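Home | Diary | Older entries | Contact

2018-03-13

I moved to Birirthorpe in September and still I can't make bread in this kitchen. Today was my fourth loaf. I used the recipe of my aunt from Gouveia: 1,000 grams of flour, a little rye, salt, and the old dough she keeps in a jar.

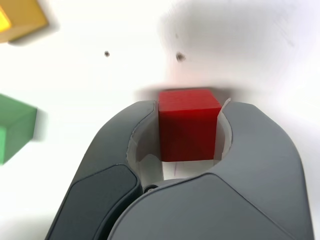
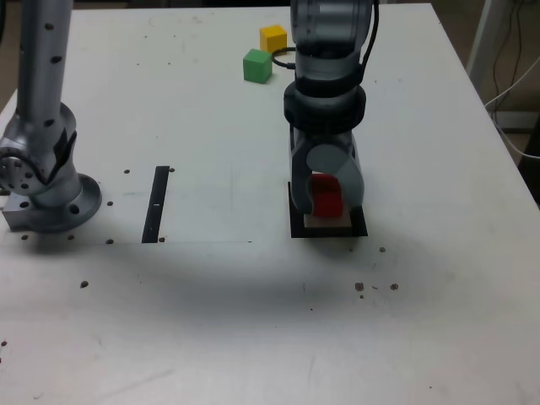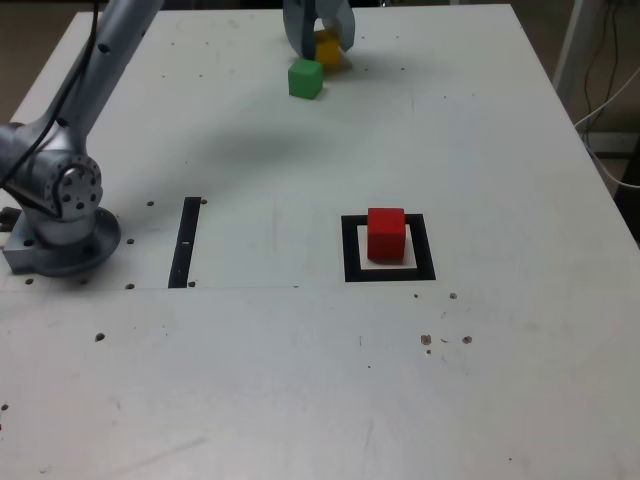
Why does the loaf stay flat? My dough was too cold in the night, so it had not risen enough when I put it in the oven. The kitchen goes down to twelve degrees after the heating stops.

Tonight the bowl is in the cupboard beside the boiler, with a wet cloth on top. I also put in 100 grams less water — the flour here drinks less than ours. Kaan came for soup and ate the flat bread with much butter. He asked for a second piece, so I was content.

Tomorrow I must get up at six to shape it.

Comments

Beat Prantl: Try a warm oven with only the lamp on. It works for my rye.

Madalena Vieira: Your aunt's jar is still alive? Please keep a spoon of it for me!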